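Hollusitz Courtside – play-by-play and box score data

README, last touched June 22, 2018

What this is. Possession-level logs for the Hollusitz summer league, men's and women's side, 327 games. Hand-typed from scorer's sheets, then cleaned up, then cleaned up again after the first cleanup broke the overtime rows. If you only want final scores use scores.csv and skip the rest of this.

Started as a spreadsheet for settling arguments. Grew. Please don't treat it as an official league record, the league keeps its own and they don't always agree with mine.

Files

scores.csv – one row per game. Date, home, away, final, number of overtimes.
plays.csv – one row per event. Big. Open it in a real tool, the spreadsheet program will choke or turn the clock column into dates.
players.csv – id, name as written on the sheet, team, jersey. Jersey is text, because 0 and 00 are different people.
fouls.csv – pulled out of plays.csv for convenience. Technicals and flagrants flagged seperately.
lineups.csv – who was on the floor. Partial, see below.

Columns in plays.csv

game_id, period, clock, team, player_id, event, detail, score_home, score_away, note

clock counts down, minutes and seconds, no tenths even in the last minute. The scorers didn't write tenths so there aren't any. period goes 1 to 4, then 5, 6 and so on for overtime. Not OT1. I had OT1 for a while and it made sorting miserable.

event is one of: shot, miss, ft, ftmiss, reb, ast, stl, blk, to, foul, sub, timeout, ejection. detail depends on event. For shots it's 2 or 3 and sometimes "dunk" if the scorer felt like writing it, so don't count dunks from this. Seriously. Skoltana's scorer wrote every single one down and Zisterura's never wrote any, and you'd come away thinking one team can't jump.

score_home and score_away are the running score after the event. Blank on anything that isn't a made basket or free throw. Fill down if you need them everywhere.

How rebounds work

Team rebounds have player_id 0. Dead ball rebounds after a first missed free throw are dropped. Rebounds off a blocked shot out of bounds go to whoever got the ball, player_id 0 again. Offensive or defensive is not stored, work it out from the previous row.

Assists

Judgment call by the scorer, always was. Home teams get more of them. I left it alone. Vlachopoulos at home is the worst case, generous is the polite word, one pass and three dribbles and a spin move and it's still an assist. Compare home and road before you say anything about anybody's passing.
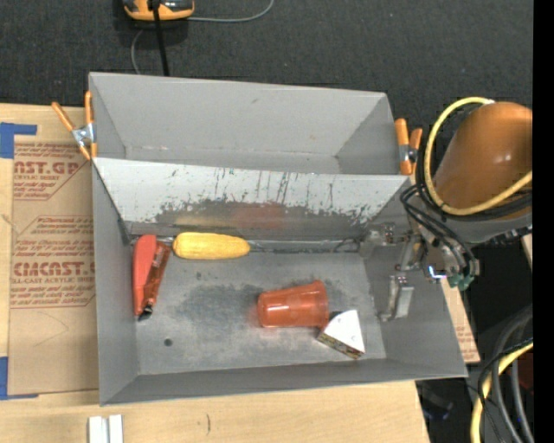

Huiling Cheng wrote in that the assist rows shouldn't be published at all in this state. Her view is that people will sort the column, post the top name and never read the README, and that a home/road split ought to sit in the file itself so the problem is visible to anyone who opens it. She also asked for the scorer's initials per game, so the bias could be estimated properly.

Fair. Added ast_home and ast_road to players.csv. Initials I have for some games only, they're in scores.csv under scorer, blank where the sheet wasn't signed. Not dropping the rows.

Ejections and the messy ones

9 games ended early or had a long stoppage. Marked in scores.csv with status = irregular. Two of those were bench-clearing and the scorer stopped writing for a while, so there's a hole in the clock. I did not fill the hole. Fouls handed out after the officials sorted it out are all stamped with the same clock time, that's how it was on the sheet.

Forfeits are in as 2–0 with no plays. Filter on status = forfeit before you average anything, I forgot once and got a very low scoring team.

Lineups

Subs were written down well in the first half and badly in the fourth quarter when everyone was busy. If lineups.csv shows six players on the floor, that's a missed sub, drop the stint. Plus/minus from this file is iffy. Don't rank people by it please.

Names

Spelling is whatever was on the sheet the first time I saw it. Same player on two teams in the same summer gets one id. Upendo Rugemalira went through the duplicates and merged the ones that were clearly the same person, the rest stay split. Nicknames were left in where no full name was ever given.

Known problems

– Two games have home and away swapped in fouls.csv but not in plays.csv. Fix coming.
– Free throws on technicals sometimes attached to the wrong trip.
– Timeouts undercounted, short ones especially.
– Threes in the early games may be logged as 2, the line was taped down and scorers disagreed on it.
– note column is free text, has commas in it, is quoted, some parsers hate that.

Using it

Do what you like, say where it came from, link back if you post a chart. No warranty. If you find a box score that doesn't add up, send game_id and the period and what you think it should say. "The totals look off" doesn't help me find anything.

Next

Shot locations, maybe. The sheets from the last part of June have little x marks on a court diagram and somebody has to type those in. Playoffs first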